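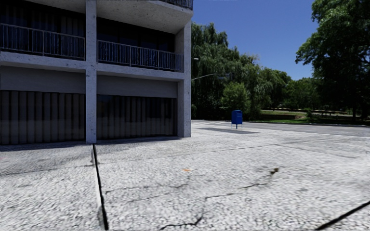
Low pressure at shower, whirlpool tub fills fine??

posted by tubless_in_4C
Bathrooms > Showers and tubs

Ok so moved into a fourth floor apartment in December, it has a jetted tub (Fukau, corner model, seems old) and a separate shower stall next to it. Tub fills great. Takes 14 minutes to get over the jets, which I can live with. Shower is a sad dribble. Both hot and cold, doesn't matter what time, tried it at 6 am and at midnight.

Things I did already:
Took the shower head off and soaked it in vinegar overnight. Bit of grit came out. No change.
Put a new head on, a Pirnix with the wide plate. Worse if anything.
Checked the shutoff under the sink, fully open, but I dont think that one feeds the shower anyway.

Super says pressure in the building is normal. Sink is fine. Toilet fills fine. Is this the valve in the wall or am I looking at opening up tile? I rent so would rather not be opening up tile. Also the jets in the tub spit out little black flakes when I run them, seperate problem I guess but if anyone knows.

3 replies

gasketcase
If the tub is good and the shower is bad then the supply to the room is fine. It's the cartridge or the shower arm. Cartridge most likely.

Pull the handle off, there's usually a set screw under a little cap. Behind the trim plate look for two flat screws, one each side. Those are the service stops. Someone turns them off to change a cartridge and then opens them a quarter turn and walks away. I've seen it plenty. Open both all the way, counterclockwise, put the handle back, try it.

If they were open already, close them both, pull the retaining clip, cartridge comes straight out. Might need pliers and some bad words. Rinse it, look at the screens on the inlets. Grit in there = your problem. Take the old one to the store with you, don't go by the picture on the box.

No tile involved in any of that. Put a rag over the drain before you start or you WILL lose the set screw.

Oh and before any of it, unscrew the head and run it with just the bare arm. Good flow out of the bare arm means it's the head. Wide plate heads need more water than the little ones, so the new one being worse doesn't tell you much.
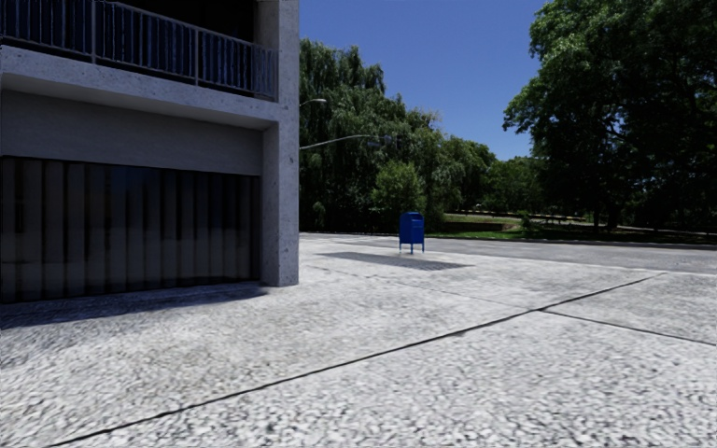 Since it came up, do I have to shut off water to the whole apartment to pull the cartridge?
Only if your valve has no service stops behind the trim. With stops, close those two and open the shower to be sure it's dead. Without them you need the apartment shutoff, and in a rental go through the super for that.

pinkgrout
had this same thing in my old place. it was the head. the new one had a flow restrictor in it, little plastic disk, and I had also crammed an extra washer in there. took the washer out and it was fine. took me 9 days to figure that out lol

check your state rules before pulling the restrictor tho

Sangkhawat_Bath_Supply
We sell parts so take this how you want. Black flakes are biofilm out of the jet lines. Has nothing to do with the shower. The tub sat full of bath oil and soap for however long and it grows in the pipes where you can't reach.

Fill to 2 inches over the highest jet, hot water. Add a jetted tub cleaner, we carry the Brerkex one but any will do, follow the amount on the bottle. Air controls CLOSED so the water goes through the lines and doesn't just bubble. Run 21 minutes, drain, fill again cold, run 10, drain. Repeat till it comes out clear. Bad tubs can take three or four rounds. Don't mix with bleach or vinegar or anything else and keep the fan on.

After that no oils or bubble bath. Once a month is plenty if you use it weekly.

Water no hotter than 105 in a tub that age, if the pump seals are original they don't like it. Don't run the pump dry either, not even for a second to hear it.

tubless_in_4C
ok bare arm test done, still a dribble. So not the head. Found the two screws gasketcase is talking about, left one was barely open!! Right one won't budge, didn't want to force it. Shower is better on hot now, cold still weak. Texted the super about the stuck one. Going to do the tub cleaning this weekend

gasketcase
Good call not forcing it. Have him bring a new stop along with the cartridge, if that one is seized it'll probably drip once it moves.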